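## Conjunto de lavatório Mondgate

O Mondgate é o móvel de casa de banho de que mais gostamos no catálogo da Nandano: armário branco, lavatório branco por cima e uma linha tão simples que entra bem numa casa antiga ou num apartamento acabado de pintar. Vem montado de fábrica, com 63 cm de largura e 78 cm de altura já com a cuba.

O rebordo é generoso - e isso nota-se logo no primeiro dia! Há sítio para pousar o sabonete, um copo ou o pano com que se limpa a bancada de manhã, e a superfície inclinada leva a água de volta para a cuba. A torneira monta-se na parte de trás, com um único manípulo em cima. 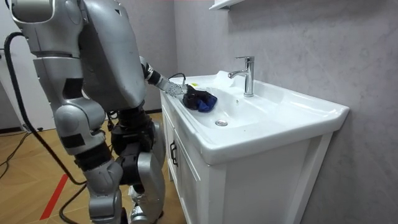

*Lavatório Mondgate com misturadora monocomando cromada e um pano azul-escuro pousado no rebordo.*

O cromado polido fica lindíssimo ao lado do branco. Para o manter assim basta um pano macio, água morna e um pouco de detergente neutro. Evite esfregões e produtos com lixívia, que acabam por baçar o acabamento.

**Dados do conjunto**

- Referência: 1443
- Largura: 63 cm
- Altura com lavatório: 78 cm
- Cor: branco
- Torneira: Faltska, incluída
- Prazo de entrega: 8 dias úteis

O sifão vende-se à parte. Recomendamos o Horgan, que ocupa pouco espaço e deixa o armário livre para toalhas e frascos altos.

O desenho é de Lorcan Ó Dálaigh, que reviu o rebordo em fevereiro. Quem comprou a versão anterior pode encomendar só a cuba nova - os furos de fixação são os mesmos.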